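Keeping Gripper Pads in Shape

Filed under: Workshop > Small machines > Looking after things

These notes are for the hand-held grippers we use at Clirncombe, the kind with a V-shaped rubber pad and mesh on the inside faces. Most of it applies to any gripper with soft pads.

Wipe the mesh at the end of every session. A damp cotton cloth is enough. For grease, put one drop of dish soap in a cup of warm water, wipe, then go over it again with plain water. Do not use rubbing alcohol on the rubber. It dries the surface and you get fine cracks along the fold of the V, where you won't notice them until the pad splits.

Crumbs get down into the weave. An old toothbrush works, used dry, brushing along the V and not across it. Eyvindur Skov uses a strip of masking tape pressed in and pulled off, and that is fine too, but check for leftover glue.

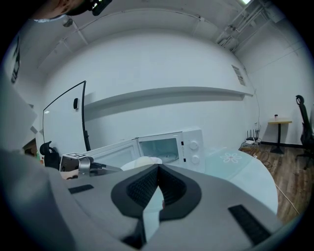 Pad gap is the next thing to check after cleaning. Close the gripper slowly and watch the two halves come together. Hold it over a light tabletop when you do this. With the pale blue-gray table behind it, the narrow gap between the halves shows up clearly, and you can tell whether it is even from top to bottom. Over a dark bench you will miss a crooked pad every time. If the gap is wider at one end, loosen both pad screws a half turn, squeeze the halves together by hand, and tighten again a little on each side.

Marker tags need care as well. Wipe them with a dry cloth only. A tag that has started to lift at a corner should be replaced, not glued down -- glue leaves a bump and the tag no longer sits flat. Print on matte paper. Glossy paper throws back the ceiling lights.

Joints: a tiny amount of light oil on a toothpick, worked in by opening and closing the fingers, then wipe off whatever comes out. Keep it well away from the rubber. If a joint still feels gritty after that, take it apart and clean it.

We change pads after 800 hours or when the mesh has worn smooth, whichever comes first. The Stasamik pads take 2 screws each and the old ones lift straight out. Write the hours on a piece of tape inside the case lid. Our oldest body is at 3609 hours and on its original joints.

Spare pads keep almost a year in a closed bag in a drawer. Don't leave them on a windowsill. Sotomayor pads fit the same body but are slightly thicker, so check the gap again if you switch.

Ordering: pad set 1507, from Tiltisness. Allow extra time in May.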